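The Software That Has to Think About Your Junk Drawer

By Lesego Magagula

I have a box at home that I'm scared of. You probably have one too. Mine started out as a place for charging cables and now holds cables, candy, a hair tie, two dead pens and something sticky I refuse to identify. So when Revathi Shetty told me her team at Drukitine was writing planning software for exactly that kind of box, I got on the train to Toltenau faster than I've ever gotten on a train for work.

Revathi runs perception and planning there, and she talks fast. Before I had my coat off she was telling me that bins of identical parts are old news. Factories have handled those for years. What she wants is software that can look at a heap of stuff that doesn't match, decide what can come out first, and pick a way of holding it that won't drag three other things along for the ride.

The system is called Magsi, and it comes in layers. One part looks at the camera pictures and guesses where one object stops and the next begins. Another part proposes grasps, a whole cloud of them, and scores each one. Then a planner works out how two grippers can go into the same small opening without bumping knuckles. That last bit is Valentin Cordier's, and he has the tired eyes to prove it.

"A box has walls," he told me, as if confessing something. "I spent most of last August on walls."

I laughed, but he meant it! Every grasp that looks wonderful from above has to be checked against the sides, because a finger needs room to open before it can close. His planner throws away most of what the grasp scorer hands it. On the day I visited he pulled up one log where it had been offered 4000 candidates and turned down 3282 of them.

The stuff in the box is what makes it hard. A snack packet crinkles and changes shape. A hair clip has teeth and gaps, so the software can't decide if it's one thing or several. Pile them on top of each other and the edges the camera wants to find are mostly hidden.

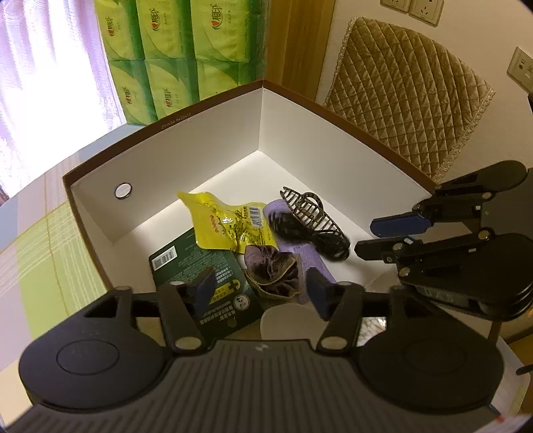
Why cables are the worst

Ask anyone on the team what they dread and you'll get the same answer. Cables. A cable has no proper shape, or it has a new one every time you touch it. The early version of Magsi tried to fit a neat little 3D box around every object, and Reshma Mtshali, who does most of the perception code, showed me what it did with a coil of black wire. It drew five boxes. Then it drew one enormous box around everything, including the things the wire was resting on.

Her fix was to stop asking for a shape at all. For anything stringy, the software now looks for a thick spot where the loops bunch together, grabs there, and lifts a tiny bit. Then it looks again. If something else is moving too, the planner lowers the score of that grasp and tries a different bunch. (I do this with necklaces. I felt very seen.)

The second gripper matters here as well. Valentin's planner used to treat the pair as strict turn-takers, one in and one out, and it was painfully slow. Now each gets its own slice of space and time, and both can be holding something so long as their paths stay apart. He has a screen where the slices show up as colored tubes, and when two of them touch the whole thing flashes orange. It flashed orange a lot while I was standing there.

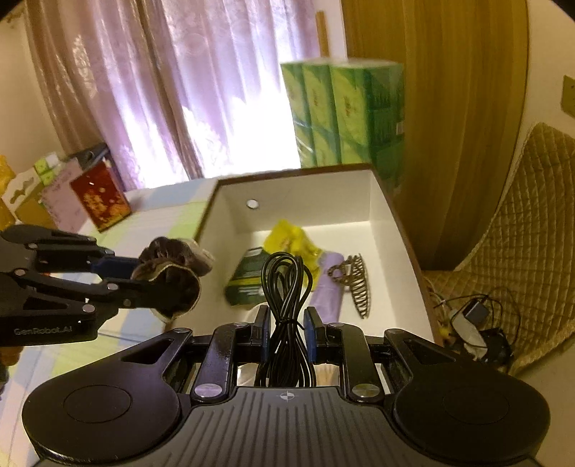

The part with the replay button

My favorite thing in the building was a tool, and a pretty plain-looking one. Chantelle Mabaso built it because she was sick of reading text logs. You drag a slider and see what the software believed at each moment - where it thought the objects were, which grasp it liked, how sure it was. You can stop anywhere, change a setting and ask what it would have picked instead.

She let me have a go. I turned the "sureness" setting way down and Magsi became wildly brave, ready to grab at shadows. I turned it way up and it wouldn't choose anything. Chantelle said she'd done the same on her first day with it, and that the good value lives in a narrow strip in the middle that moves whenever Reshma changes her code. They argue about this. There was a short argument while I was in the room.

The next version goes to a test site in Rurnwood, where people will use it to sort returned goods, and Revathi is nervous about bags. See-through ones in particular. I asked if she'd ever consider a box like mine and she asked me to describe the sticky thing, and then she wrote it down.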